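The Open Day at Vurnley, or Who Will Do the Sweeping

Posted 2025-09-02

I own a hardware store and I hate sweeping it. These two facts explain why I drove 209 miles to Vurnley to look at machines that are supposed to take over the small miserable jobs, and why I paid for a motel with a vibrating ice maker on the other side of the wall.

The open day is put on by Fernum, who occupy what used to be a carpet showroom. The sign-in sheet was already on its third page when I got there a little after ten. They gave me a lanyard, a cookie and a map. The map had the restrooms in the wrong place, which made for a brisk first half hour.

Hanne Jääskeläinen led my group. She has the patience of someone who has been asked all morning whether the robots will kill us, and she was asked twice more before we left the lobby. Her answer was that they were still working on picking up a sock.

The sock was the first stop. I'll be fair to the sock: it was black, the bedspread was navy, and I have lost that same contest at six in the morning. Next was shelf stocking, where a machine called the Dumarent moved cans from a cart to a store shelf, labels facing out. It was slow and it was very good. A man in my group timed it against his nephew, from memory, and the nephew came out badly.

Then came the part I'd driven for, which the map called "Station 4: Brush and Pan." Two arms, one table, a hand brush, a dustpan, a pink bin to empty it into. The job is to get the bits off the mat and into the pan, then into the bin. My first employee had the same training program, minus one arm.
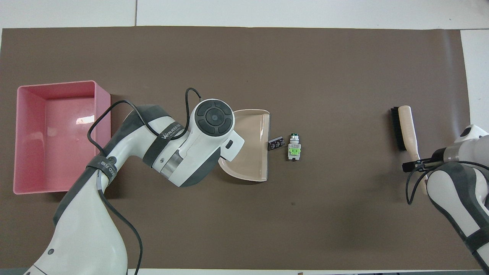
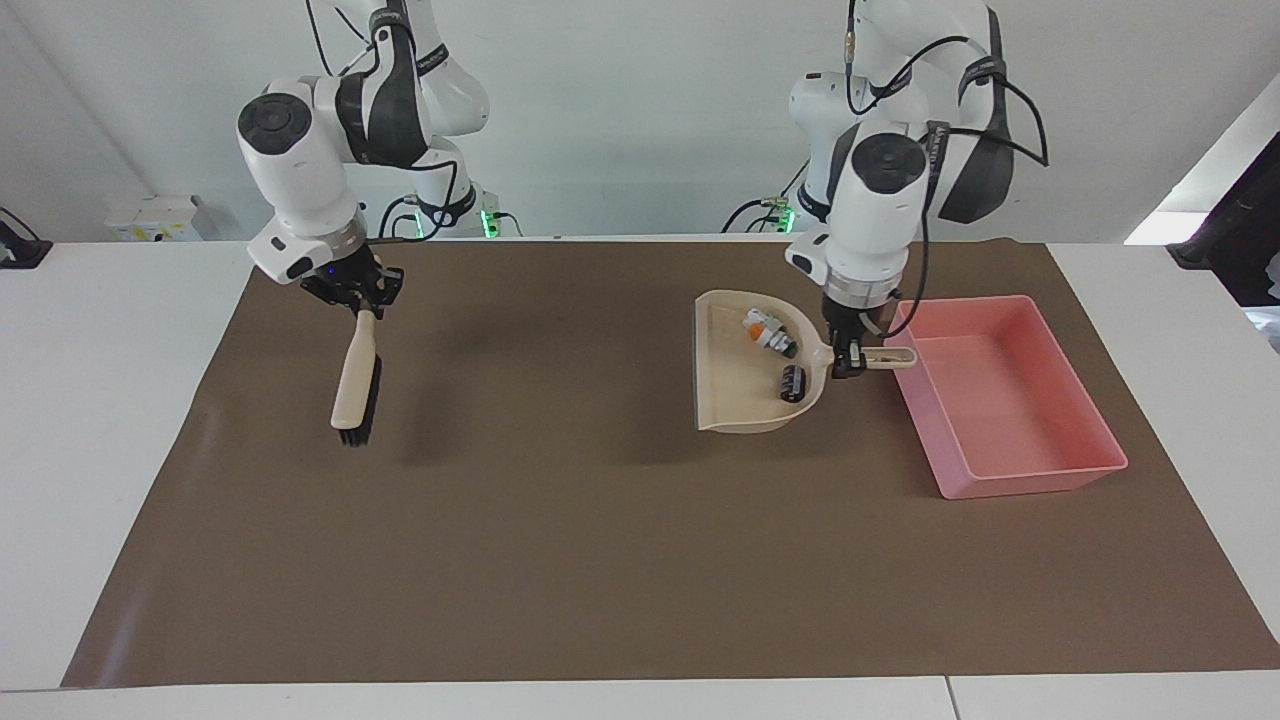
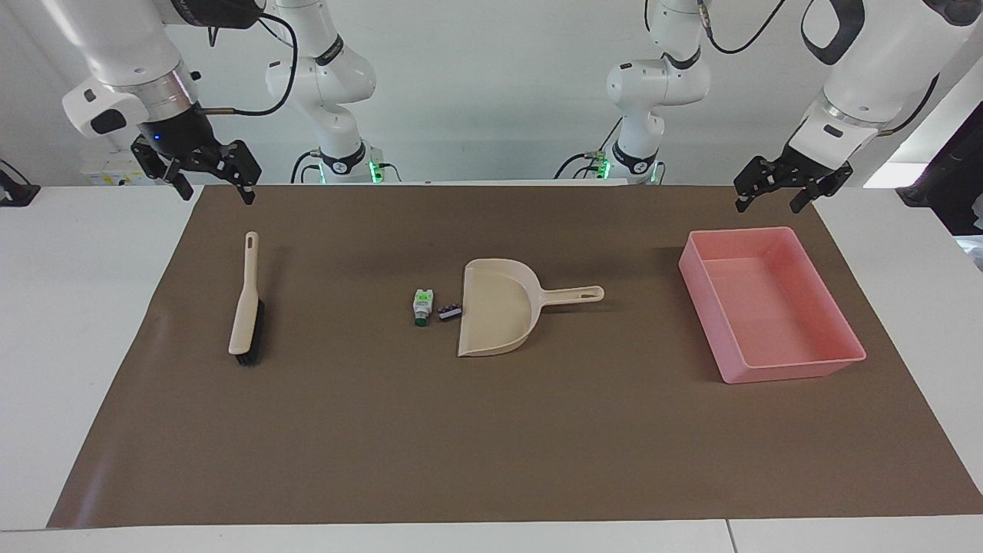

I stood at Station 4 for most of an hour, long enough that Hanne's group went on without me and came back with more cookies. Sweeping, when you think about it, is a rotten thing to ask of a machine. You have to hold the pan down so the lip stays flat, you have to push the bits without flicking them, and the bits don't agree on anything. A screw rolls. A washer lies there and lets the bristles go over it. Anything with a round end heads for the one gap you left. I've swept up after thirty years of customers opening boxes they had no intention of buying, and I still chase the last piece around the floor like a man herding a beetle.

Tapio Kettunen, who runs that side of the building, let me pester him. I asked how many practice sweeps they had logged. He said 1,006 as of that morning, in the tone of a man who had personally put the bits back 1,006 times. I asked whether it could do my floor. He asked how big my floor was. I told him, and he looked at the table, and then he asked if I had tried a wide broom.

He was more hopeful than that makes him sound. His view is that the chores will arrive in the wrong order. People want the bathroom done first, and what they'll get is sorting, stocking and wiping flat things, in places where somebody has arranged for the flat things to stay put. A workbench, he said, is a much nicer world than a kitchen. He has two children and I believe him about kitchens.

After that there was a talk by a company called Ionescu about leasing. The slides promised up to 375 dollars a month in savings for a small shop, and I raised my hand and asked, compared with what. Compared with paying someone, they said. I don't pay anyone to sweep. I do it myself, badly, after closing, with the radio on. They said that was a very interesting use case and moved on to the next slide.

Lunch was a sandwich line staffed entirely by humans. A tray went over near the coffee, and there was a short silence while a room full of automation people looked at the potato salad on the floor. Somebody went for a mop.

If you're thinking of going, there is another open day in March. Park behind the building; the front lot holds maybe a dozen cars and the rest of us ended up on the grass. Skip the leasing talk unless you need to sit down. See the cans, and give Station 4 more time than the tour allows. Ask Tapio about wide brooms. I bought one on the way home, from a competitor, at full price.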